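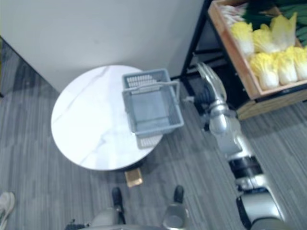

I have never trusted a shop that wants me to slow down. Rilline opened its new greengrocer's corner in December, and I put off going until last week, mostly because the leaflet used the word "market" 3 times and the place has carpet. Markets don't have carpet. They don't have a round white table with grey veins in it either, the sort you'd expect a flat white on, and the pale grey basket sitting on top looked as if it had come from another shop altogether. It's a plain plastic thing with holes in the ends and one thin handle. I've carried enough of those to know what that handle does to your fingers once you put potatoes in.

Baoshan Qiu, who shops more carefully than I do, told me to stop sulking and look at the vegetables.

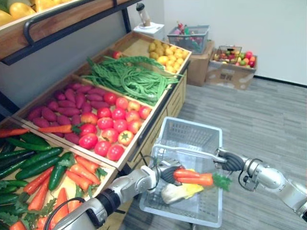
So I looked. Sloping wooden bins make everything seem generous, and I do wonder how deep they go. The carrots still had their leaves on, which people take as a sign of freshness, though you're going to cut them off at home. Long beans all in a tangle, cucumbers in with the carrots, tomatoes right up against the sweet potatoes. Is that charm, or is it just untidy? At Wogan they'd be in separate crates with a price stuck on each and I'd be out in ten minutes.

I'll go back once, for the beans. The big shop stays at Wogan.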